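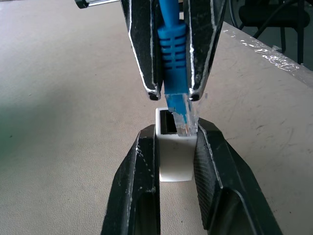

Un câble réseau bleu et un coupleur RJ45 blanc.

6 novembre
Par la rédaction de Velari

Le coupleur RJ45 a mauvaise réputation chez les installateurs. On le dit provisoire, bon pour les gens qui ont mal mesuré. Je le défends.

En août, nous avons refait le réseau de nos bureaux de Flitcombe. Le devis prévoyait de remplacer tous les câbles trop courts, pour 2 730 euros. Nous en avons payé 1 785 en gardant l'existant et en le prolongeant là où il manquait de la longueur. Les 3 prolongations passent par un coupleur. Les postes concernés travaillent normalement depuis.

Il y a des conditions. Les deux câbles doivent être de la même catégorie, et le coupleur aussi. Il faut enfoncer la fiche jusqu'au déclic et laisser le raccord accessible, jamais dans une cloison. Je n'en mettrais pas deux sur la même ligne. La longueur totale compte également, mais avec 50 mètres de bout en bout nous étions loin de la limite.

On me répond qu'un câble d'un seul tenant vaut toujours mieux. Sur un chantier neuf, je suis d'accord. Dans un bureau occupé, arracher une ligne qui fonctionne pour gagner un mètre est une dépense que je ne comprends pas. Le câble retiré part à la benne, alors que le coupleur coûte quelques euros et se change à la main.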